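Skastcombe packing shed: how the Vitis money is going

Hi all,

Sorry this is landing on a Monday and not the Friday I promised, but we were still hosing down the shed on Friday night and I wasn't fit to write anything. So, where are we?

The short version is that the grapes are coming in, the sorting end of the shed is finally usable, and we've spent 3000 of the grant so far. Most of that went on the drains and the lighting, which I know isn't very exciting to read about, but you should have seen the floor before! There was a low spot right where everybody stands to trim, and every rinse ended up in it. The Mansour crew dug it out and re-laid it in July and it has drained properly ever since. They also moved the hose reel to the other wall without charging us, so if you're ever handing out thank-yous, there's one.

The lighting matters more than I expected. Under the old tubes the red varieties and the black ones looked the same, and we had a whole run of boxes go out with the two mixed together. Flestance (they take most of our table grapes) were nice about it, but they did send the boxes back, and we ended up selling the lot as juice fruit. With the new lamps over the trimming bench you can see a soft berry from where you're standing. We've had no returns since they went in.

Now the fruit itself. We said in the application that we wanted to keep bunches whole from vine to box, and that's still the part I fuss over most. A long bunch is a pain. Hold it by the middle and the bottom half swings and drops berries, lay it down too hard and you get split skins underneath where you won't spot them till the next day. What works for us is stem first, straight up and straight down, and one layer only if the bunches are long. We tried two layers with a sheet of paper between them and the bottom layer came out looking sat on. So one layer it is, and yes, that means more boxes, and yes, I'm over on the box line of the budget. I'd like to move some money across from the signage line to cover it if you're okay with that. The sign can wait. Anybody who wants grapes already knows where we are.

We've also changed when we pick. We used to start after breakfast and go until we ran out of people, and now we're in the rows early and everything is under cover by 8. The skins are firmer and the stems stay green longer in the cold room (I was a skeptic about this one, I'll admit, and I've stopped complaining about the alarm clock). Four of the rows on the far slope ripened late and uneven, so those are being picked over in passes.

Things that aren't going so well: the cold room door seal needs replacing, again, and I've got a quote coming. The label printer eats every other roll. And the big bins are getting worn and scratched, so cleaning them takes longer than it did. They still do the job, but I'd like new liners in next year's ask, and I'm mentioning it now so it doesn't come as a surprise.

Before the next report I want to have 13 rows finished and boxed, the door seal done, and the trimming instructions written up on one page so new people don't have to learn it all from me shouting across the shed. I'd also love for somebody from Vitis to come out for a morning. Wear old shoes. We'll send you home with a box, obviously, and you can tell us how the bunches survived the drive.

One last bit, the dark red-purple ones. They're what we've been putting through the shed this week, and I'm very pleased with the length of them.

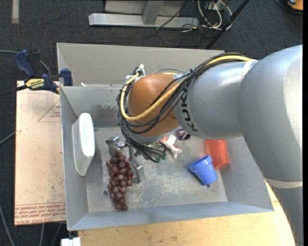 Good to read this, and fine by us to move the signage money over to boxes, just note it on the next budget sheet. Can you get two quotes for the door seal instead of one? We'd also like to know whether single-layer packing has changed what Flestance pays you per box. A morning visit sounds great, send us a couple of dates that suit you.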